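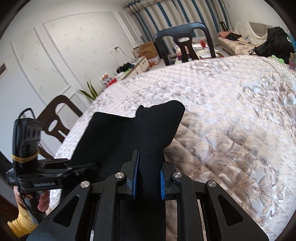 Black cloth on the big table, spread over the quilted tablecloth.

The Big Table: Folding and Sorting

June 16, 2024

The gallery on this page belongs to the house pages for Trikwood and covers the big table, which is where the folding, sorting and mending get done. Earlier pages covered the kitchen shelves and the hall closet. Captions are short. Notes on the table and the cloth follow for anyone who wants them.

The table

The table came from a house sale in Pomora. It cost 54 dollars, and getting it home cost more than that. It is wide enough to lay a bath towel out flat with space left for a finished stack, and that was the main thing I wanted. My old folding spot was the end of the bed, which is too low and too soft. Stacks lean on a mattress. On a table they stay where they are put.

I do meals at the kitchen counter most days, so the big table can hold a job overnight if it needs to. Company means everything moves to the spare room for the evening.

The tablecloth

Quilted, with a floral print, stitched in diamonds. The colors are cream, beige, pale grey and white. I bought it at the Abdella market for the padding. A thin cotton cloth slides when you pull a sleeve or a hem across it, and the quilted one moves a lot less. The padding also keeps zippers and buttons off the tabletop.

It goes through the wash on cold and dries over a rail. The stitching has held up. One corner puckered after the first wash and I pressed it from the back, which fixed most of it.

I don't iron on it. There is a board for that.

Dark things

Black cloth is the hardest to keep looking decent, and the pale tablecloth is a help there. Lint, thread ends and pet hair show up well when there is something light behind the edges. I go over each piece with a lint brush before it gets folded, one direction only, then turn it and do the other side. Sticky rollers work too but I run through the sheets too fast.

Thin dark fabric tends to bunch up when it is dropped on the table in a heap. Find the longest straight edge first and line it up with the edge of the table, then work outward from there. Loose flaps and strips get pulled flat last. If a fold keeps coming back in the same place, check the underside for a seam that has rolled over.

Black things get their own pile at my house and go away first. They pick up fluff from towels if they sit together.

Order of work

Dark clothes, then light clothes, then towels, then sheets. Socks go in a bowl and wait. Sheets are last since they need the whole table, and by then it is clear.

Fitted sheets get folded in thirds and I leave it there. I have tried the method where you tuck the corners into each other and the result looks the same once it is in the closet.

Sports clothes are sorted by person and never stacked high. The slippery kind, like the Brerosport shirts from the summer league, will slide off the top of any pile. Those get rolled and stood up in the drawer.

Mending

Anything with a loose hem or a missing button is set aside at the far end of the table. The limit is five items. When it reaches five I stop folding and sew. The button tin had 227 buttons in it when I sorted it last September, and I still could not match the one missing from my grey coat.

Black thread is the one to buy in quantity. I get the 400 yard spools. Check it against the cloth in daylight, as some black thread is closer to navy.

Measurements people have asked for

I have not listed a size for the tablecloth because the label is gone. Measure your own table, add the drop you want on each side, and do that for length and width separately. For a work table a short drop is better. Long sides catch on your knees and pull the stack with them.

Using the pictures

You may use the picture for your own house pages or a class handout. Please keep the caption with it. It is filed as number 2431 in the Trikwood list, which is the number to give if you write in with a question.

Next page: the linen closet, top shelf to bottom.
Previous page: the hall closet.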